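Slide 6. Teaching by remote control

Please wait until the room is quiet, then go on.

At Trarnville we recorded 384 demonstrations of one job, clearing up after a meal. The operator moves two small leader arms by hand, and the arms at the table copy the motion. Bence did most of the recording in June.

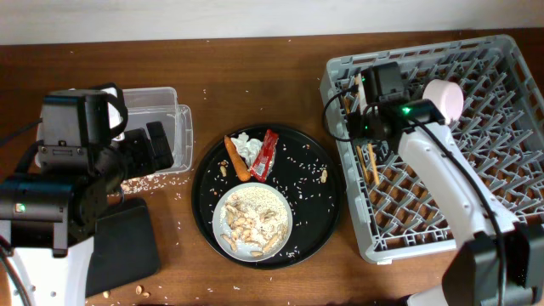 Photo: Ferenc Somogyi / Trarnville

Say slowly: rice is the hard part. A carrot is one object and one grasp, but grains go everywhere on the tray and on the wood, and each operator has a different habit with them. Mention the chopsticks in the rack — thin things are difficult for these fingers.

We kept 223 recordings for training. The others had long pauses, or the operator changed his mind halfway. Ask the audience who has tried to teach by holding the arm itself. Let two or three people answer.

Next slide: the pauses, with Bence's graph.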